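Wimach Card Binder and Playmat Set

Made by Usino – Item 291

The Wimach set is a zip binder and a rubber-backed playmat sold together for people who play paper card games at a store or at the kitchen table. The binder holds 300 sleeved cards in side-loading pockets. Pages are sewn in, so there are no rings to dent the cards on the inside row.
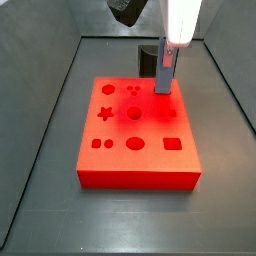 The pockets fit standard size cards in a single sleeve. Double-sleeved cards will go in, but the binder gets hard to zip once it is more than half full. Smaller Japanese-size cards fit with a little room on the sides.

The mat rolls up and comes with two elastic bands. It has printed zones for deck and discard on one side. If you play a game with a different layout, order the Amadi version – same mat, no print.
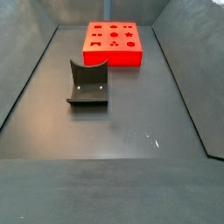
Wipe the mat with a damp cloth and let it dry flat. Do not machine wash or iron it.

In the box:
Zip binder, black
Playmat with two bands
50 clear sleeves
11 card dividers

Dice and counters are sold separately. Replacement sleeves are listed under Accessories.

Orders ship from our Dudley warehouse. The green binder is sold out and will be back in April.

Page updated December 6, 2024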